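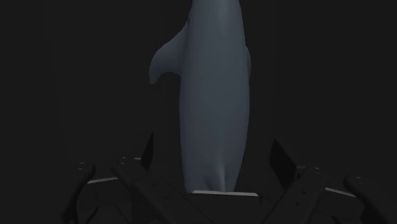
Closing on shapes without flat sides: Yaa Agbenyega on grasp planning in simulation

The grasp planner at Ladura began as a script that sampled antipodal contact pairs on a mesh and returned the best one. Yaa Agbenyega has maintained it since the second release. Most of her changes, she says, concern objects like the dolphin.

"A box gives you two parallel faces and the planner looks good," she said. "A dolphin gives you a tapered body, and a fin where you wanted to put a finger."

The current version samples 2000 candidates per object. A collision pass against the gripper model, linkages included, removes most of them. On the dolphin mesh 840 remain, and those go to the scoring stage.

Agbenyega puts the fins at the center of the problem. The early scorer used local surface normals only, and the root of a fin can look acceptable by that measure. "The normals oppose each other within the friction cone, so it scores well. Then you sweep the pads inward and one of them reaches the fin before the body." The sweep is now checked at fixed steps of pad travel, from fully open to first contact. It costs time, and she has not found a cheaper test she trusts.

Ye-seo Chae, who writes the simulation side, keeps rendering separate from contact. The wrist view is drawn with plain matte materials and a near-black background. "Shading is for the perception model," Chae said. "The solver never sees it. It sees a convex decomposition, and if the decomposition fills in the gap under a fin, you get contact in empty space."

That fault was logged as issue 2258. Chae's fix raised the hull limit for thin parts and added a comparison between the collision shape and the source mesh at load time. Meshes that exceed the tolerance are now rejected with an error.

Asked what is still open, Agbenyega named pose error. The planner takes the object pose as exact, and the perception module, Sumine, does not report a covariance yet. Chae expects to have one in August. Until then the planner perturbs each surviving grasp by a fixed offset and keeps the worst score.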